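Plerier Workshop Storage Notes

What this covers

These notes go with the Plerier picture folder, which is about wall and panel storage: slatted structures, panels fixed to them, and the holders and blocks that go on the panels. The folder has 600 pictures in 4 subfolders, one for each storage layout. Layouts were last changed in March.

Folder names

mavier: open slats, nothing attached
toom: slats with one panel
stodo: slats with panel and holders
mixed: anything that fits more than one of the above

Labels

Each picture has one line in labels.txt with the file number, the layout and a short note. Use "holder" for anything with a slot in it and "block" for a solid piece that sticks out. If you can't tell which it is, write "fitting". Colors are noted as plain words (white, grey, black), and pale grey counts as grey.

Known problems

Light from the window changes a lot between morning and late afternoon, so white slats can look cream or blue. In 11 pictures the panel is too dark to label and the note is blank. About 100 notes still use the old word "clip". Read it as "holder".

Changes

Label fixes are merged on Friday. Send the file number and the corrected line, and leave the rest of labels.txt as it is.

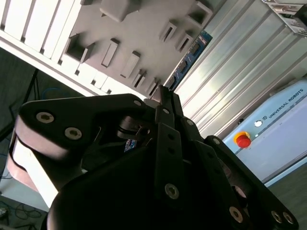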